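Tarby (software)

Tarby is a control and segmentation tool for demonstration data recorded with hand-held grippers. Written at Endico, first as an add-on to the Dakcombe planner, later split out. Takes a raw recording, works out what each gripper was doing at every moment, hands the planner a list of labeled steps. Runs on a laptop, no graphics card needed for the basic mode.

Contents
Background
How it works
Known problems
Use on soft goods
See also

Background

Dakcombe planned motions well enough but wanted clean input. Recordings were cut by hand, start and end of every grasp marked in a spreadsheet. Slow. Declan Gosling wrote the first cutter as a script of 900 lines, one file, no tests. Parts of it are still in the current release, mostly the clock code, which everyone is afraid to touch.

The name comes from a folder on Gosling's machine. Earlier builds are called Clegg in old commit messages and the two names get mixed up in the documentation. Clegg now means only the file format.

How it works

Input is one video stream per gripper, plus finger opening and pose. Streams get lined up first. Tarby looks for a shared clock, and if there isn't one falls back to matching motion between the streams, which is less reliable.

Then cutting. A step starts when the fingers begin to close and ends when they have opened and moved off. Short closings are dropped, threshold set in the config file (the default is too high for small objects, see below). Each step gets a label: reach, grasp, carry, place, idle. Steps where both grippers hold the same thing get a seperate label, shared, and the planner treats them as one motion with two ends.

Perception is kept thin on purpose. Tarby doesn't name objects. It keeps a patch of picture from between the fingers at the moment of closing and follows that patch as far as it can. Naming is left to whatever runs after.

Known problems

Wide lenses bend straight edges, so a patch near the border changes shape as it moves and the tracker looses it. Version 3 added lens correction, off by default.

Glare. Windows behind the work area push the exposure down and dark items go flat. No fix, only a warning in the log.

Idle time is over-reported for the second gripper when one person is running both. Waiting and aiming look the same in the pose data.

Use on soft goods

Rigid parts were the original target. Cloth and elastic came later and needed changes to the cutter, as a soft thing goes on changing shape after the fingers touch it. Piles are worst: a grasp on one item drags the next, and the follow step may pick the wrong one. Pattern helps. Plain black on plain black does not.

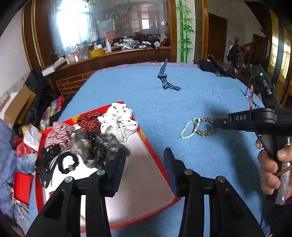
Tabletop sorting with two grippers. Scrunchies in and beside a red tray, striped watch strap farther back.

Gosling's view is that the follow step should give up sooner, and that a gap in a track does less damage downstream than a track that has quietly jumped to the neighboring item. The current release goes partway: below a set confidence the patch is dropped and the step is marked unsure. The planner skips unsure steps unless told otherwise.

For mixed piles the manual says to lower the closing threshold to 2 frames and turn lens correction on. Batches over 16 recordings should be split, memory is not freed between files.

See also
Clegg file format
Dakcombe planner
Stream alignment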